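We use cookies to remember your cart and to see which patterns people like. By staying on the site you're okay with that. Accept | Settings

About Brunano Crochet

Hi, I'm Karine Chisholm, and I'm the person behind Brunano! I design crochet patterns for blankets, hats, market bags and the odd stuffed rabbit, and I dye a little yarn too when the weather lets me open the windows.

I learned to crochet from a library book with half the pages falling out. My first project was supposed to be a square dishcloth and it came out as a sort of trapezoid (I still have it, it lives under a plant). I kept going, mostly granny squares, mostly in a terrible mustard acrylic, until I had a blanket big enough for the couch and people started asking how I did the border. So I wrote it down. That border turned into my very first pattern, Grokow, and it's still the one I get the most emails about.

There are 146 patterns in the shop now, and 12 of them are free. If you're brand new, start with the free ones - they're all single and double crochet, no fancy stitches, and I've written out every row in full. I can't stand a pattern that says "repeat as before" when "before" was two pages ago!
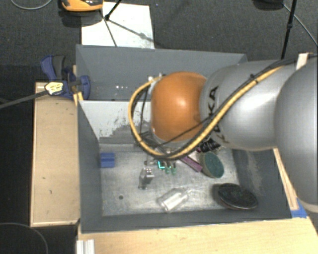 Uchenna Briggs joined me a few years in, and thank goodness. Uchenna tests every pattern before it goes up, catches my stitch counts when they wander, and writes all the left-handed versions. If you've ever emailed us at midnight about a sleeve that won't match its twin, it was probably Uchenna who wrote back.

We also sell two yarns. Usent is a soft cotton, great for dishcloths and summer tops, and it goes through the washer just fine. Friesen is wool, a bit rustic, and I dye it in small batches of 6 skeins at a time, so please buy enough for your whole project in one go. I really can't promise the next batch of green will be the same green. I try!

Every September we run a crochet-along for a big blanket. Last time around 400 of you signed up and I was completely blown away. You get one section a week, a group chat to moan in, and a bonus edging at the end if you still have yarn left. Beginners are very welcome, and so are people who are still finishing last year's (hello, me).

You're welcome to sell things you make from our patterns, just mention Brunano as the designer. Please don't share the pattern files themselves, though - they're what keeps the lights on over here.

Stuck on a row, or want to show off a finished blanket? Send us a note through the contact page. We love photos, especially ones with a cat asleep on the blanket.

Happy hooking!
Karine

Contact | Shipping & Returns | © 2023 Brunano Crochet | Back to top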